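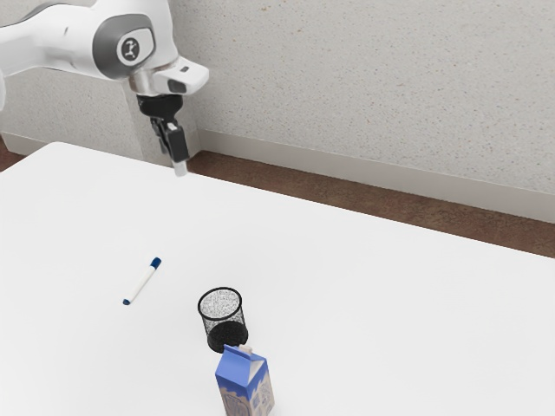 ## Rules for the marker-in-the-cup task, second go

May 6, 2020

Quick one tonight, tea's going cold. I've been rewriting the house rules for our simulated tabletop tasks at Plirker and wanted to get them down somewhere before I lose the bits of paper. The old set was a page I wrote last September in a rush and it shows. Half of it was about naming folders.

Task is dull on purpose. Marker goes in the mesh cup. Milk carton stays where it is. White table, plain wall, arm parked up over the back of the table at the start. If you can't write clear rules for that you can't write them for anything.

So. Rules as they stand.

**Start pose.** Arm begins high and well back, fingers slightly open, touching nothing. Every episode. No starting halfway to the marker to save time. I did this for a whole batch once and had to bin 3,000 episodes, which hurt.

**Cup starts empty.** Sounds obvious. Wasn't written down. There was a run where the reset script left the last marker in the cup and put a new one on the table as well, and the success check was perfectly happy before the arm had even moved. Rule now says the check must return false on the first step or the episode gets thrown out.

**Marker lies flat, any angle.** Cap end can point whichever way. We used to keep it lined up with the table edge and the policy got very good at that and nothing else. Diagonal is fine. Diagonal is better really.

**Carton is an obstacle and a distractor.** It can stand close to the cup, it can even overlap it from the camera's view. It may not be leaning on it, or on anything else. If the carton gets knocked over, the episode is a fail even if the marker ends up in the cup. Had an argument about this one. Some people wanted a half mark. No half marks.

**What counts as done.** Marker inside the cup, fingers open, arm clear of the rim, everything still for 2 seconds. All of it. The old wording was "marker in cup" and that let through a lot of cases where the gripper was still hanging on to the thing. Either way up is ok for the marker, cap up or cap down, I'm not fussy.

**Seeds get written down.** In the log, not in your head. Flidalgate (our logger, don't ask about the name) does it automatically now but only if you launch from the top script. If you launch by hand, you write it by hand.

**Don't touch the lighting mid-batch.** Soft and even is the default. Want hard shadows, make a new batch and lable it. Mixing them and sorting it out later means never sorting it out.

**Watch some.** Before a batch is signed off, 2 people each watch a handful start to finish. Not the plots, the episodes. The plots looked lovely for the marker-already-in-cup run.

That's the lot for the scene itself. A few things I'm less sure of.

Mesh cup. Rampersad is the project where all this gets used, and their cup is modelled as a solid wall for collisions even though you can see through the mesh in the render. I think that's fine. A marker tip isn't going through mesh that fine anyway. But it should be *written* that it's solid, because the next person will look at the picture and assume otherwise. Adding it.

Speed limit near the table. We've got one for the real arm and none in sim. Feels wrong, you train something to swoop and then clip it later and it behaves oddly. I'd like the same cap in both. It'll make everything slower to run and I'll get complaints.

Also how many episodes is a proper test. We've been saying 2,000 because somebody typed it in once. It's a decent number, I've no quarrel with it, but I'd rather the rule said spread them over the layouts evenly – at the moment you can pass with nearly all of them on the easy side of the table, loads of open space on the right and the cup nowhere near the carton.

Trostanska have their own rules for a similar task and they're stricter than ours on one thing, they fail any episode where a finger touches the table. I copied that in, ran it, and then took it out again. The marker's thin and it's lying flat, you're going to brush the table sometimes. Might go back in with a force limit. Havent decided.

Oh and file names. Lower case, no spaces. Still on the list, sorry.

Will put the cleaned up version in the repo once I've done the speed bit. If you've a rule that saved you from yourself, stick it in the comments, especially about resets. Resets are where most of our daft mistakes have come from.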